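Ticket: Playroom loop stays cold, other loops normal
Product: Tadura wiring centre with Fliketti actuators
Opened by: Gonzalo Quintana
Opened: Nov 26, 2025
Status: Closed, fix confirmed
Category: Underfloor heating / zone control

Original report

Seven loops on one manifold, ground floor only. Loop 2 feeds the playroom. The thermostat in that room calls for heat, the flame symbol shows on its screen, and the matching light on the wiring centre comes on. The pump runs and the boiler fires. The floor does not warm up. The hall and kitchen reach their set temperature in the normal time.

The system was installed by Peñalver and worked for the whole of last winter. It was switched to summer mode in May and left there until the cold weather started. No building work since then. No error code on the thermostat or on the wiring centre.

Already tried: new batteries in the thermostat, thermostat paired again, power to the wiring centre off and on. No change.

Reply from support

Thanks for the report. If the zone light comes on, the thermostat and the pairing are probably fine, so please leave those alone for now. We need the following:

1. The flow temperature shown on the gauge at the manifold while the zone is calling.
2. The position of the actuator indicator on loop 2 after the zone has been calling for at least ten minutes.
3. The reading on the flow meter for loop 2, and on one loop that works.
4. Whether the bypass is open.

Please do not turn the flow meter collars while you are taking the readings. They set the balance between the loops as well as showing the flow, and a quarter turn is enough to upset it.

Reply from Gonzalo Quintana

Flow gauge reads 34 with the hall and loop 2 both calling. Boiler is set to 70 and the mixing valve has not been touched. The indicator on the loop 2 actuator is up, same as the hall. Flow meter on loop 2 is at zero. The hall meter shows flow. Bypass is closed, as Peñalver left it.

I put my hand on the return pipe of loop 2 and it is at room temperature. The flow pipe is warm for a short distance after the bar and then cold.

Reply from support

The flow temperature is low but usable. The zero reading is the fault. An indicator in the up position means the actuator has opened. It does not prove that the valve pin underneath has followed it. After a summer with the valve shut the pin can stick in the down position, and then the actuator lifts away from it and no water passes.

Steps:

1. Turn the loop 2 zone down so that it stops calling, then switch off power to the wiring centre.
2. Unclip the actuator from loop 2 and put it to one side. The cable can stay connected.
3. Look at the pin. On a healthy valve it stands clear of the collar. Compare it with the pin on the next loop if you are unsure.
4. Press the pin down with something flat and let go. It should spring back by itself. Do not grip it with pliers and do not pull it.
5. If it moves, press and release it several times, then run the pump with the actuator off and read the flow meter.

Reply from Gonzalo Quintana

Done as listed. The pin on loop 2 was sitting lower than the one on loop 3. Pressed it with the flat end of a spanner. It went down slightly and stayed there. A few light taps on the side of the valve body and it came up most of the way. It now moves, but slowly, and it needs a second or so to return. Loop 3 snaps back at once.

With the pump running and the actuator off, the flow meter on loop 2 lifts off zero but stays well below the hall reading. There is also a bead of water round the pin.

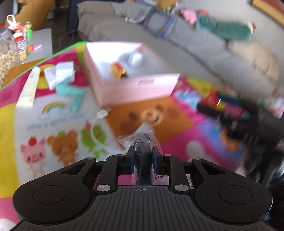
The bead comes back after I wipe it. It is slow and it does not run down the body. I have put a folded cloth under the manifold and left the actuator off until you say otherwise.

Reply from support

Please do leave it off. Water at the pin means the small seal in the gland has hardened or has been nicked. A damp actuator will fail sooner or later, and it can trip the fuse in the wiring centre when it does.

The seal can be changed without draining the manifold on this model, but only if the valve insert is the type with a hexagonal gland nut. If the top of the insert is plain and round, stop and arrange for the whole insert to be replaced with the loop isolated and drained. Can you confirm which one you have?

The part for the hexagonal type is the Flastex gland seal. It comes fitted in a new gland nut, so the old nut and seal come off together.

Reply from Gonzalo Quintana

Hexagonal. I have ordered the Flastex part through Peñalver.

One question while I wait. The playroom thermostat is still calling. Does that do any harm with the actuator off? The pin is up, so the loop is passing some water all the time.

Reply from support

No harm to the system. Set the playroom to its lowest temperature so that it does not start the pump and boiler for one zone. Water will still pass through loop 2 whenever another zone calls, so the room may gain a little heat. If you want the loop shut completely, use the manual cap supplied with the manifold, finger tight only.

When the part arrives: pump off, power off, let the manifold cool. Unscrew the old gland nut with the correct spanner and have the new one ready to go straight in. Expect a small amount of water. Tighten until it seats and no further.

Reply from Gonzalo Quintana

New gland nut fitted. The old seal was flat on one side and had grit stuck to it. A few drops of water came out, no more. The pin springs back properly now. Pump run with the actuator off: no bead after an hour. Actuator refitted, power on, zone calling. The indicator rises and the flow meter on loop 2 matches the figure on the Peñalver commissioning sheet.

Left it overnight. Return pipe is warm and the playroom is up to its set temperature.

Reply from support

Good. Two settings to change before this is closed. In the wiring centre menu, turn on valve exercise, which opens and closes every zone for a few minutes each week during summer mode. It is off by default on older Tadura units. Then top up the system pressure if it has dropped.

The grit suggests the water is dirty. Ask for the filter to be cleaned and the inhibitor level tested at the next boiler service.

Reply from Gonzalo Quintana

Valve exercise was off. Now on. Pressure was slightly low and has been topped up. Filter noted for the service. Please close.

Closing note

Cause: seized valve pin on loop 2, with a worn gland seal.
Fix: pin freed, gland nut and seal replaced, valve exercise turned on.
Parts: Flastex gland seal, hexagonal type. Actuator reused.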